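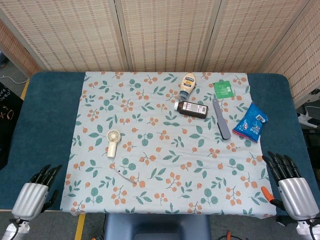
Attachment 1: berry cloth on the padded table, screen behind

Ticket 3495
Subject: Tablecloth creeps on padded top
Opened by: Oda Backlund, Norðdahl
Product: Kellik tablecloth, orange berry print
Priority: 2
Status: Solved, September 2021

Oda Backlund wrote:
Hi! First of all, I love this cloth. The orange berries and the green leaves look so good on our dark teal table, and with the woven screen behind it the whole corner has cheered up. I bought it in August and it's been on the table ever since.

My trouble is that it won't stay put. The top of the table is padded and the cloth creeps a little every time somebody reaches across it. By the evening there's more teal showing on one side than the other. We use this table for sorting all the small stuff that collects in the house (the handheld fan, a snack bag, the little brown bottle, you know the kind of thing) so there's a lot of picking up and putting down. Bottles get laid on their sides so I can read the labels, and when the cloth bunches up they go for a roll.

What I've tried so far:
- Smoothing it from the middle outward. Looks great, lasts until lunch.
- Turning it around end for end. No change.
- Double-sided tape at the back edge. It held the cloth but left a gummy line on the padding, so I took it off again.

Is there a clip that works on a soft edge? Or did I buy the wrong size?

Hendrik Pillay replied:
Hi Oda, what a cheerful table! The size first. Your cloth is the 100 cm width, and it's meant to lie on top with a border of table showing left and right. So you have the right one for that look, it just has no overhang to weigh it down. Clips need an edge to grip, and yours doesn't reach, so I'd skip them.

Could you please try a thin mesh underlay, the sort sold for rugs, cut a little smaller than the cloth all the way around? And one more question: do the wrinkles start at the back, by the screen, or at the front where you stand?

Oda Backlund wrote:
At the back! I had never looked properly. Second attachment is with this message, and I'm off to buy the mesh.

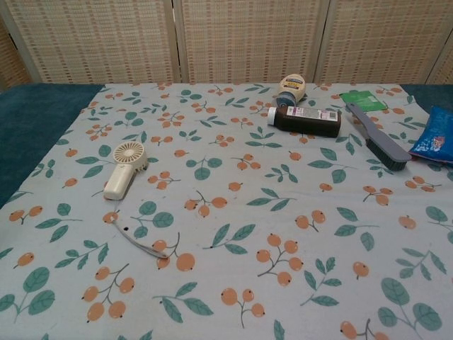
Fendville Home Textiles | Table Linen Support

Hendrik Pillay replied:
Thanks, that helps a lot. I can see the soft wrinkles at the far edge. With no weight back there the fabric gets pushed away from you and has nowhere to go. Please do this when the mesh arrives:

1. Take everything off and lift the cloth away.
2. Wipe the teal surface with a damp rag and let it dry fully. Any tape glue will grab the mesh in one spot and pull it crooked.
3. Lay the mesh, then the cloth, starting from the back edge.
4. Press with flat hands toward the front. Don't tug on the corners.
5. Put the things you use least toward the back, and keep the fan's cord lying on the cloth. A cord hanging over the front gets caught on sleeves.

Oda Backlund wrote:
It works!! I did all five steps and then sorted a whole drawer on it, and the cloth is exactly where I laid it. The brown bottle stayed where I put it too. I had to trim the mesh twice since it peeked out on the left (kitchen scissors are fine for this, by the way). Gunhild Juhl next door has the same padded top and wants to borrow the leftover piece. Thank you so much, Hendrik!

Hendrik Pillay replied:
So happy to hear it! Leftover mesh is fine to use, even in two pieces side by side, as long as they don't overlap. I've added the back-edge tip to our notes on padded tables and set the ticket to Solved. It will reopen if you reply.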